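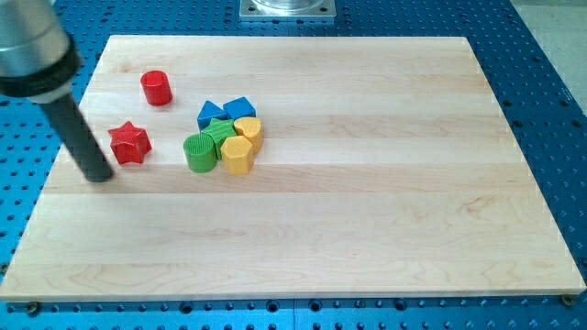 The Sorting Board

Home | Stories | Archive | Submit

Item one on the schedule was the board. It was made up of pale strips glued edge to edge, and the assessor from Famham entered it as maple, one piece, fair. She noted darker streaks in the lower half and ran a thumbnail over them to check that they were in the grain. They were. She wrote "not stained" and went on.

Item two was the blocks, set of eight, painted wood. The school at Vakby had closed in November and its contents had to be valued by room. The infants' room came to 18 lines. Most of them were chairs.

The rule for toys was simple. A complete set was priced as a set. An incomplete set was priced at nothing and went in the skip. The schedule did not say how many blocks made a complete set, so she looked for the maker's leaflet and found it folded under the drawer lining. The maker was Zhong. The leaflet listed the shapes by outline only and gave the total as 20.

Eight from 20 left 12. She entered the shortfall and reached for the red pen.

The leaflet had a second page. It set out an exercise for children of four and over. The blocks were to be placed on a board in one group, touching. The child was then to take away any block that did not belong and put it down on its own. The teacher was not to say what belonging meant. The teacher was to write down which blocks were moved and, if the child offered a reason, the reason.

The records were in the same drawer, in a card box marked Jitano, which had been the name of the room before the rooms were numbered. Each card had a date, a set of initials and one or two lines in pencil. She read them in order. It was not part of the valuation.

"Moved the star. It has points and will hurt the others."

"Moved the cylinder. It is the tallest when it wants to be."

"Moved star and cylinder. They are going home early."

"Moved none. Sat with them."

According to the tally inside the lid, the exercise had been carried out 1,225 times. The last few cards all referred to a set of eight. At some point the set had got smaller and the teachers had carried on, and the cards made no remark on it.

It was almost four o'clock. The heating had been off since the morning and she had the kitchen still to do. She put the blocks on the board and pushed them together until they touched. Then she moved the red cylinder out and stood it on its end. After a while she moved the red star as well, and laid it down below the cylinder, a little to the left. The other six stayed where they were.

She took a blank card from the back of the box and wrote her initials on it. Under "reason" she put a dash.

On the schedule she crossed out the shortfall. Item two, blocks, set of eight, painted wood, complete. She gave it the full set price, initialled the change as the rules required, and carried her lamp through to the kitchen, where there were two kettles.

Share 18 | Comments 8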